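Pronis two-arm kit with gloved hands, worth it for a small workshop?
14 replies · 3 shares

marten_k
Hello all. I am looking at the Pronis tabletop kit, the one with two arms and the hands in black gloves. The reseller in Brelley offers it together with the wrist cameras and one year of support. I want it for soft things: bags, pouches, cloth, boxes with thin walls. My budget is limited and the reseller does not lend units. Has anyone here used it for longer than a demo day? I would be thankful for true experience, also bad.

Haf Phillips
We have it at Pugh since October. I am responsible for the packing tasks, so I can say something about bags, but little about cloth.

The arms are good. The repeatability is enough for table work and they are quiet. The hands are the reason to buy, and they are also the reason to complain. The glove gives friction on cardboard, so you can hold a gift box with small force and the wall does not bend. With the plain metal fingers of our old Grirkton set we damaged many boxes.

The complaint is the glove itself. It collects dust, and you must order the spare ones in packs from one supplier. We have done 41 sessions and are now on pair number 2 for each arm. I put two views of our bag task, one over the table and one from the wrist camera.
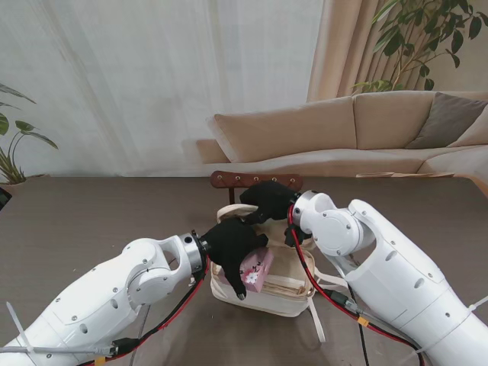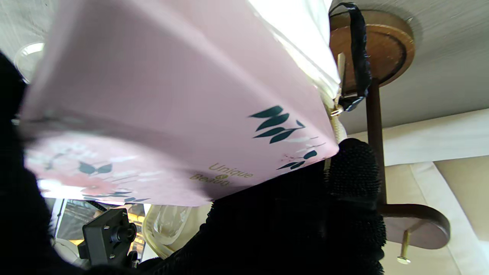 Photos: Haf Phillips. Please ask before reposting.

In the first one you see how close the two hands must come over a small canvas bag. This is the real difficulty with soft bags. One hand should keep the opening wide, the other one should handle the box, and there is not much air between them. If you buy the kit, plan your table so the arms can come in from the two corners, as ours do. When they stand parallel, the elbows lose too much room.

marten_k
Thank you, this is very useful. Is the cable always outside like this? I see red and black cable running along the arm.

Haf Phillips
Yes, on our version it goes outside. You fix it with zip ties and you should leave a generous loop at the wrist. My first loop was too short and the hand pulled on it at full rotation. The manual shows this on one small drawing only.

solder_and_tea
I have to disagree a little with the praise. We tested the same kit for two months and sent it back. For rigid objects a simple parallel gripper does the same work for much less money, and you don't need to change gloves. Also look at the second picture. A big part of the wrist view is finger. When the box is this close to the camera, how will your software see the edge of the bag?

Haf Phillips
It is a fair point about the wrist view. The fingers take the left side and a lot of the bottom. We don't use the wrist camera to find the bag, for this we have the view over the table. The wrist one is for checking the grip, and for the grip it is enough. I can see where the finger touches the box, and I can read part of the gold lettering on it, although slightly blurred.

About the parallel gripper I don't agree. With a rigid object, yes. But a canvas bag is not rigid, and the strap is always where you don't want it.

solder_and_tea
Then the seller should say that you need a third camera. On the Brelley page it sounds like the two wrist cameras are sufficient.

Ynyr Gethin
I do installations of these kits, not for Pronis directly. Both of you are correct in part. The page is not clear, and I have written to them about it. The overhead mount is listed under accessories. Budget 200 extra for a decent mount and lens, and don't take the cheapest one, it moves when the table shakes.

For marten_k: ask which glove surface is in the offer, before you sign. The catalog has more than one, and they don't behave the same on glossy print. Ask also if the support year starts at shipping or at first power on. Mine started at shipping, and the crate waited three weeks in our hall.

marten_k
I did not know about the glove types. The total with mount would then be a little over 2,000 above my limit. Is it possible to start with one arm?

Ynyr Gethin
They sell one arm, but for bags I would not do it. You would need to clamp the bag open, and then you are designing clamps for the rest of the year. If your boxes go onto a flat tray, one arm is fine.

solder_and_tea
On this we agree. And ask for the return conditions in writing. We paid the freight in both directions.

marten_k
OK. I will write to Brelley tomorrow with the questions about gloves, support start and return freight. When I have the answers I will put them in this thread.

2 people are following this thread · Share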